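How to keep a checked tablecloth straight and clean on a kids' craft and snack table

Posted 23 February 2021 by Yannick Rolland

We have one table at home which must do everything: drawing, snacks, small games, sometimes my tax papers. For years I left it bare and I regretted it, the top is full of marks now. So I changed to a cloth, and after some mistakes I have a method that works for me. Maybe it helps you also.

Choosing the cloth

Measure the table first, then add the drop. My longest side is 132 cm and I wanted only a short drop at the front, so that children do not catch it with their knees. A long drop looks nice for a dinner, but on a play table it gets pulled. I prefer a light colour with checks. Crumbs are less visible than on plain white, and the lines help you to lay it straight.

Laying it

1. Wipe the table and let it dry completely. A damp table makes the cloth stick in folds.
2. Put the cloth down folded in half, with the fold on the middle of the table, then open it to each side.
3. Look along one white line of the checks and bring it parallel to the front edge. If one line is straight, all are straight.
4. Smooth from the centre to the outside with flat hands. Do not pull at the corners, this makes the cloth longer on one side.
5. Check the front drop last. I let it hang over just a little.

What to put on it

Keep it simple. I use one round woven coaster near the front, a toy that does not scratch, and the drink. The coaster is for the drink, of course, but children need to be told this many times. I say it every day since November.

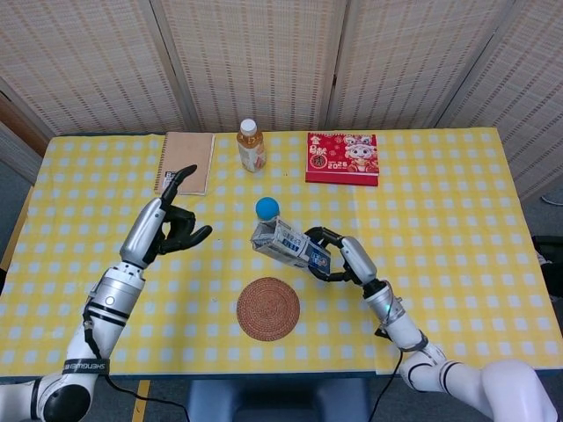 Yellow and white checks, with the coaster at the front, a blue ball and a small drink carton.

Small drink cartons are better than open cups, but hold them gently. If you squeeze in the middle, the juice comes up through the straw. Teach the child to hold the carton by the edges and to stand it back on the coaster after each sip. A ball can stay on the cloth if your table is level. Mine was not, so I put a folded piece of cardboard under one leg.

If something spills

Lift the coaster first, as woven rattan or straw takes a long time to dry. Press a dry towel on the spot and do not rub. Then take 500 ml of cool water with a few drops of dish soap, dab, and dab again with clean water. For fruit juice I wash the whole cloth the same evening. Coloured checks I wash at 30 degrees or cooler, and I dry them flat or on a line – never in a hot dryer, mine came out shorter on one side and it does not go back.

Shake the woven coaster outside from time to time. Crumbs hide between the rings, and an old soft toothbrush gets them out.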